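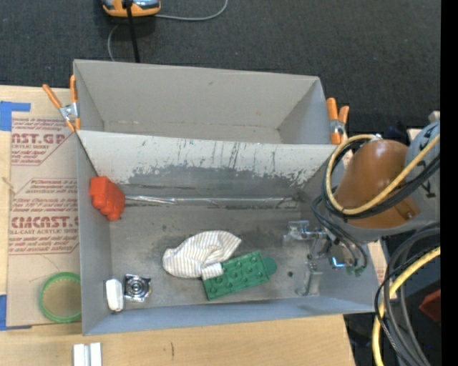
Vukach, junho

Confesso: tenho um fraco por caixas de tralha. Aquelas onde acaba tudo o que não tem gaveta, sabem? A minha é cinzenta e dividida em dois, e claro que só uso um lado. Lá dentro mora um pano às riscas, todo amarrotado, encostado a uma peça verde com pinos que parece de brincar (adoro!). A Idalina Brandão, minha vizinha, jura que despeja a dela todos os domingos. Eu tentei uma vez, às 24 peças desisti e fui fazer café. O pano, esse, prometo dobrar ainda este mês.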